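Sorting out the sewing drawer (and why I'm so happy about it)

3 December 2023

I have been mending my own clothes since June and I am completely hooked. It started with a cardigan I bought at the thrift store on Gallagher Street, a thick green one with a hole in the elbow you could put a fist through. Eight dollars! I took it home, watched a couple of darning videos, and made the ugliest patch you have ever seen. I wear it all the time.

Since then I've done socks, two pairs of jeans, a pillowcase, and the lining of my winter coat, which took me 30 evenings because I kept pulling it out and starting over. The coat was worth it. I can put my keys in the pocket again and they stay there!

The thread is where I've gone a little overboard. I bought a box of 50 small spools from a shop called Londer, mostly blues and browns, and then found out that matching a color by lamplight is hopeless. Take the sock to the window. I now do all my matching before lunch and leave the stitching for the evening, when I only have to think about where the needle goes.

Tools matter less than I expected, apart from scissors. For months I used the pair from the kitchen, and every thread I cut came out fuzzy and wouldn't go through the needle. A small sharp pair that never touches paper or tape has changed everything (I wrote NO PAPER on a tag and tied it to the handle, and so far it's working).
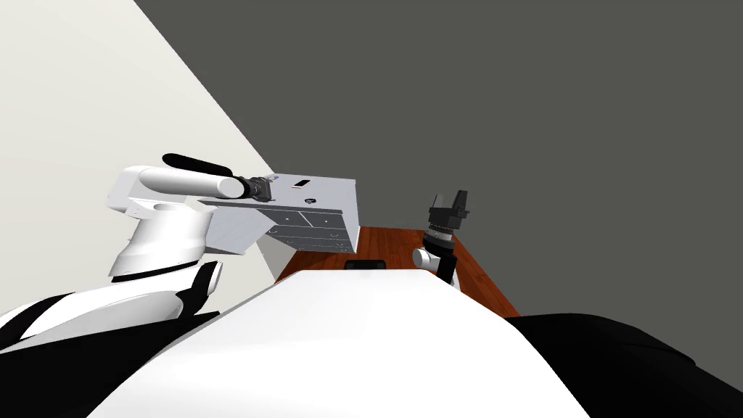
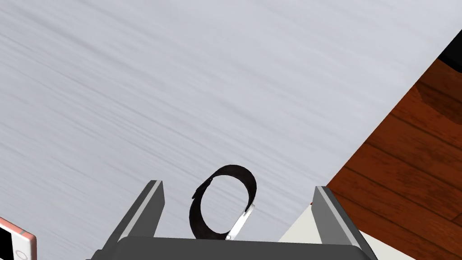
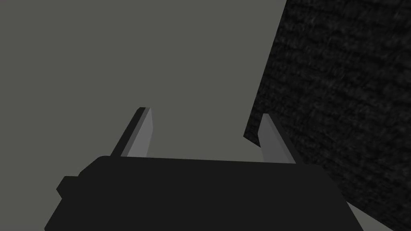
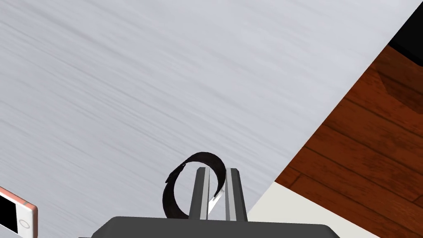 The scissors are in the second picture.

Next up is a wool blanket from Skultenen, where my aunt used to spend her summers. It's 73 inches long and the moths have been at one corner. I'm torn between darning each hole separately and cutting the whole corner back and binding it with ribbon. Ribbon would be quicker, but I love the look of lots of little woven squares in different colors, like confetti. I've tried a few on a scrap in mustard, pink, and a dark red, and the mustard is winning by a mile.

If you want to have a go, start with a sock. Use a darning mushroom if you can find one, or a small orange if you can't, and leave the stitches looser than feels right, especially at the turns. Mine puckered terribly until I did that.

I'm also saving up scraps for a patchwork cushion, using a free pattern called Dusix that's all triangles. I've cut out the first row and already sewn one triangle in upside down. I think I'm going to leave it.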